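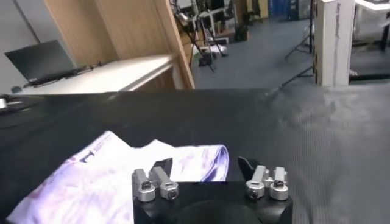
Informe de avance a Tasex, patrocinador principal
Club Gatus de fútbol americano, categoría juvenil
14 de abril de 2026

Estimada Ximena Tapia:

Vamos 3-3, que en la tabla se ve mejor que en el campo. La defensa ha cumplido. El ataque entrega el balón con una generosidad que ya quisieran otras obras benéficas.

Búsqueda de quarterback

Probamos a 40 chicos en dos domingos. Braulio Nava, el entrenador de ataque, quería quedarse con cuatro y se quedó con uno, Leopoldo Ponce, que lanza bien en corto y corre como si debiera dinero. En el partido contra Utdale completó 154 yardas y una intercepción que preferimos no detallar. Será titular lo que queda de temporada - el anterior pasa a receptor, y lo ha tomado con una deportividad sospechosa.

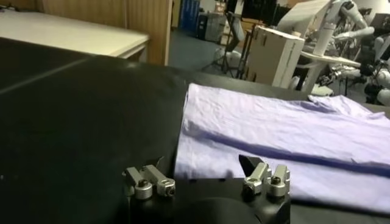 Gasto

Hemos usado alrededor del 40 por ciento de la aportación: cascos, arbitrajes y el autobús a Utdale, que cobró también la espera. Los cascos nuevos llegaron a tiempo, aunque tres son de talla infantil y el proveedor insiste en que ceden. Se los hemos devuelto. Kumiko Ebihara guarda las facturas y las enviará con el informe de cierre.

Pendiente

Falta pintar las yardas del campo de entrenamiento, que mide 100 según el plano y algo menos según cualquiera que lo haya corrido. Falta también un pateador. El objetivo pactado era llegar a semifinales en junio y lo mantenemos; hay que ganar dos de los tres partidos que restan, dos de ellos fuera de casa.

Un saludo,
Leopoldo Tapia
Coordinación deportiva, Gatus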